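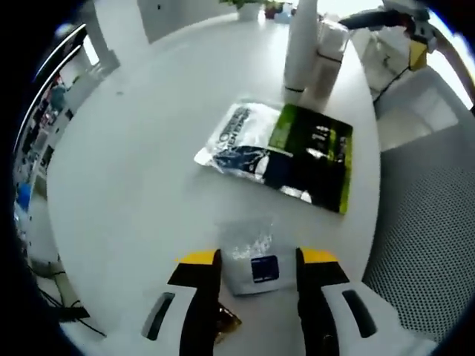
Kolář Small Packages

README

Kolář is a list of small packaged things that end up on a table: sachets, wrappers, flat bags, pouches. We made it to help people who sort mixed packages and need common names for them. The work began in March as a plain spreadsheet and the names still follow that first sheet.

What is inside

The list has 503 entries in 12 groups. Each entry has a short name, the kind of packing, the main color, and a note about the surface (shiny, matte, crinkled). The file items.csv holds the entries and groups.csv holds the group names. Both files use commas and UTF-8.

How we name things

Name the packing first and the content second. A clear bag with white granules is written as "bag, clear, white granules". Please do not write sugar, salt or drying agent if the label cannot be read. In the first version we guessed too often, and 143 entries had to be written again.

A foil wrapper gets its colors in the order of size, for example "wrapper, foil, gold and brown". If only a part of it can be seen, add "partial" at the end.

A large flat package with one transparent side and one dark side is a single entry. The colored border goes in the note field, so a lime green edge does not change the group.

Print on the package is copied only when it is readable. Otherwise the field says "text, not read".

Brand field

This field is empty for most entries. It is filled for Grunard, Jerkura and Uvex packages, where the name was clear to two readers. Old spellings of Grunard are kept in the column alt_name.

Known problems

Some 30 entries in group 7 have no surface note. Translucent and transparent were mixed before version 2, and we did not correct all of them. Group 11 (lids and caps) is small and may be joined with group 10.

Changes

Version 2: new column alt_name, content guesses removed.
Version 1: first list.

Corrections are welcome. Send the entry number, the old text and the new text, one correction per line.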